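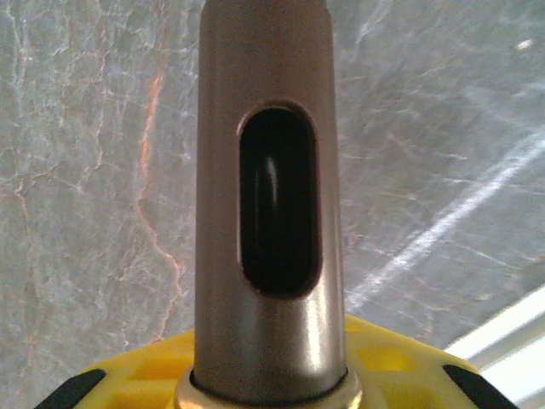 Parveen Abbasi's view is that the slip flag should never have been reading depth in the first place, and that I should compare finger width against commanded width and leave the camera out of it. She left that on the Peseck ticket before lunch. I agree on the flag. I still want the wrist view for object pose, so both got worked on.

Tuesday, afternoon

Replayed the morning log in Vindlow with the old mask settings. 400 wrist frames in the segment, 398 decoded, two dropped at the start while the buffer was filling. Same on a second replay, so it's repeatable and I'm leaving it alone for now.

Main trouble is the edge fit on bare metal. On the slotted tube the fit wants to lock to the rim of the slot when it should take the outer sides. The slot rim gives a stronger gradient than the shaft against gray marble, and the black opening makes it worse. When that happens the width estimate comes out far too small and the controller closes further than it should.

Changes in Peseck:

- edge pairs must reach the finger mask at the bottom of the view before they count
- closed contours fully inside the object mask are dropped
- saturated pixels are excluded from the fit (the marble throws a long white streak on the right side)
- finger mask is now by color plus known jaw width, so the yellow and the black pads both stay out

The last one took longest. The brass-toned collar sits right on the yellow and the color threshold ate part of it. Tightened the hue range and let the jaw width fill in what was lost.
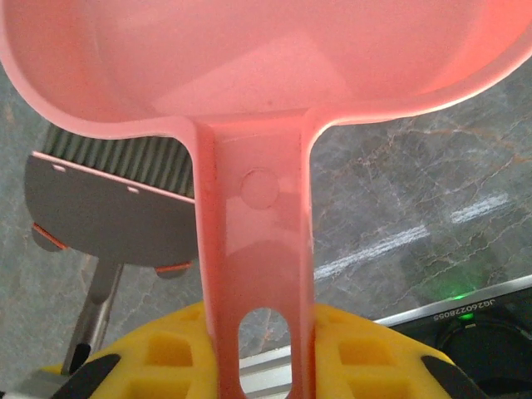 Pink plastic is easier for color and harder for edges. The handle is lighter in the middle than along its borders, and the raised sides give two parallel lines each, so the fit can jump inward by a few pixels. Taking the outermost pair fixes it. The hanging hole is handled by the closed contour rule with no extra code.

Grasp width check now runs at 200 Hz in its own thread and doesn't wait for the mask. Slip flag uses that only. Pose still goes to Jerkano from the camera - late by a frame or so, and the planner doesn't mind.

Open:

- unit test for the closed contour rule, currently only checked by eye
- replay the older set (2,722 frames) overnight with the new mask
- ask Parveen whether the width offset belongs in the driver or in the config

Branch is pushed, not merged.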